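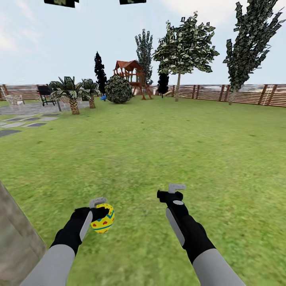 3. What the Preachers Told Me About Doubt

I went into the interviews expecting to hear a lot about seminary, and I heard almost nothing about it. What people wanted to talk about was Easter. I had a list of 12 questions (the full list is in the appendix) and the word "Easter" wasn't in any of them, but it kept coming up, usually before I'd even got my coat off.

Let me back up a little. I spoke with 29 lay preachers from small congregations in and near Dendow, most of whom have a day job and preach a couple of times a month. My plan was to ask how they handle a passage they aren't sure they believe. Do they skip it? Do they preach it straight? Do they tell the people in the pews that they're struggling? Mahsa Nouri, who has written a good deal on candor in the pulpit, calls this the "open hand" problem, and I've borrowed her phrase all through this paper because I couldn't come up with a better one.

Easter is where it gets hard, they said. The church is full, the kids are wound up about eggs (the bright yellow kind with hearts on it, as in Figure 1, and every other kind too), and half the room hasn't been inside since Christmas. One man told me he would never bring up his own doubts that morning. "They came for the good news," he said, "and I'm not going to hand them my homework." I wrote that down word for word! A woman from the Tavance chapel felt just as strongly the other way. She thinks the visitors are the very people who need to hear that a preacher can wonder about the empty tomb and still stand up and sing.

I sorted the answers into two piles at first, the tellers and the keepers. It didn't hold up very well. Of the 29, 10 said things that put them squarely in both piles, sometimes within a minute. They'd keep quiet on a Sunday morning and then say everything at the Wednesday supper, and they didn't see any conflict in it. I pushed on this more than I probably should have. If you believe a thing is true enough to say over soup, why leave it out of the sermon? The best reply I got was that a sermon can't be interrupted. At supper somebody can say "wait, what do you mean?" and you get to fix it.

I think that's a serious answer, and it changed how I read my notes. I'd been treating truthfulness as something a preacher either has or lacks, and these folks were treating it as something that happens between people, with room to ask back. I went over the July transcripts again with that in mind, and the keepers looked a good deal less timid than they had the first time through.

The sermons themselves are another matter, and I turn to those in Section 4.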